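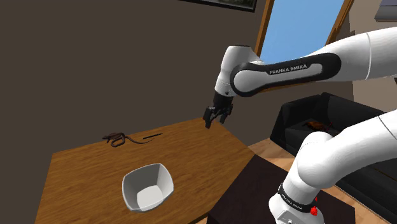 What is in the Pledgate recipe collection?

Home recipes, typed up from handwritten cards, notebooks and the backs of envelopes, with one plain text file for each recipe. There are 3,000 of them at the moment. Most are in English, a fair few are in Vietnamese with an English version next to them, and a small pile are in Czech because Rozália Kolář's aunt never threw anything away.

Where it came from

I started typing up my mother's cards one wet October and got carried away. Then Fionnuala Ní Bhriain lent me two shoeboxes of her own family's, mostly breads and puddings (so many puddings!), and Hường Mạch sent scans of a whole notebook from Châu, the little café her parents used to run. After that people just kept posting me things. The name Pledgate is the road I lived on when I began, nothing cleverer than that.

Getting started

Unzip the folder and open the file called index.csv in whatever spreadsheet program you like. Each row is one recipe. The file name is in the first column, so if you want the text of a recipe, look in the recipes folder for that name.

The columns

file - name of the text file
title - the title as written on the card, spelling and all
title_plain - my tidied version, handy for searching
lang - en, vi or cs
course - bread, soup, main, side, pudding, preserve, drink, other
source - which box or notebook it came from
oven - temperature as written, left blank if there isn't one
serves - as written, so you'll find "6", "six hungry" and "the Sunday lot"
notes - anything scribbled in the margin

I've left the oven column exactly as it was on the card. Some say gas mark, some say Fahrenheit, some say "hot". There was a version where I converted everything to Celsius and I got so many of them wrong that I took it out again. If you'd like to have a go, please make a new column and leave the old one alone.

Same with weights. Ounces stay ounces. Hường's notebook measures nearly everything in rice bowls and condensed milk tins, and Định Văn, who did the English for those, kept the bowls and tins in. I think he was right. He did add a note to the ones where the tin matters, like the flan.

How the typing was done

By hand, mostly by me in the evenings. Tuấn Võ did the Vietnamese files and put all the accents back in, which was a huge job as the first batch had lost them somewhere between my old laptop and my new one. Each card was typed once by one person and read through by another. Where neither of us could make out a word we put [?] in its place. There are 38 recipes with a [?] in the ingredients and I wouldn't cook from those unless you're feeling brave.

Crossings-out are dropped unless the crossed-out bit was more interesting than what replaced it, in which case it's in the notes column. Names of neighbours and relatives have been cut down to a first initial, so "Mrs D's chutney" used to be somebody in full. The families all saw their own files before they went in.

Known problems

There are doubles. I know of 40 versions of what is basically the same tea loaf, and I've kept the lot, as the differences are half the fun (one has marmalade in it, one has cold gravy browning, I haven't tried that one). If you want only one of each you'll have to weed them yourself.

The course column is a bit of a mess. I put all the scones under bread and then halfway through began putting them under other. Sorry about that, it's on my list.

Some of the preserves are old and don't follow what people say now about keeping things safely in jars. Please look up a modern method before you bottle anything, especially beans or meat. I've typed them as history.

The Czech dumplings say "enough flour". That's all they say. Rozália says it's enough flour.

Changes

Version 2 adds the Châu notebook, fixes the accents and splits drinks out from puddings. The file names have changed as well, so anything you built on the first version will need pointing at the new ones.

Using it

You're welcome to cook from it, print it, search it, count how often suet turns up, whatever you fancy. If you put any of it in a book or sell it, get in touch first so I can ask the family it came from. A mention of Pledgate is nice if you've room.

If you spot a mistake, send me the file name and the line and I'll look out the card. I tend to do corrections on a Monday, so give me until then. More recipes are very welcome too - clear scans, please, both sides of the card, as the good bit is nearly always on the back.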